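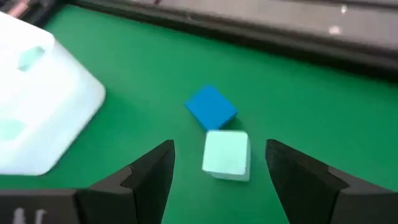

Kristof Van Rooij

Thread pools and the Jirkham report service

Several teams asked in April why the report service stopped answering every afternoon while its CPU graph stayed nearly flat. The short version is that all its worker threads were waiting for each other. The longer version may save another team some time, so I am writing it up for the newsletter.

The service takes a request, splits it into sections, and submits each section to a fixed pool of 37 threads. The parent task then calls get() on every future and puts the results together. The parent task runs in the same pool. With a few requests this works. Once 37 parents are running at the same time, no thread is left for the sections, and every parent blocks on work that is still in the queue. No exception is thrown. The JVM's deadlock detector reports nothing either, as no monitor is held in a cycle.

We found it with three thread dumps taken a minute apart:

jstack -l <pid> > dump1.txt

In each one, all the threads named report-pool-N were in state WAITING, parked in FutureTask.awaitDone, with the same stack. If your dumps look like that, check who is supposed to complete the future and which pool that code runs on.

The first attempt at a fix was to raise the pool size. Please don't do this. It moved the hang from early afternoon to the month-end run and used more memory for stacks. We rolled it back.

What we shipped in Dralla 7 is two pools. Parents go to a small one with 11 threads, and sections go to the other. Sections never submit further work, so they can always finish. The section queue is now a bounded ArrayBlockingQueue with a capacity of 1000. It used to be an unbounded LinkedBlockingQueue, and that hid the problem for a long time by accepting everything. When the queue is full, the caller gets a 503 and a Retry-After header.

We also replaced the bare get() calls with get(timeout, unit). A timeout now cancels the remaining sections and logs the report ID. Remember that cancel(true) only sets the interrupt flag. Two of our section builders caught InterruptedException and carried on, so they had to be changed too.

The Stevens importer uses the same pattern, copied from our code, and has a ticket open. Skivisden is not affected. It builds its sections one after another on the request thread.

If you own a service with a shared executor, search for get() and join() inside anything you submit to it. The metrics to put on a dashboard are active threads, queue length and completed tasks. Active threads at the maximum with completed tasks not moving is what we should have had an alert on. The alert rule is in the Jirkham repository under ops/alerts, and you can copy it after changing the pool name.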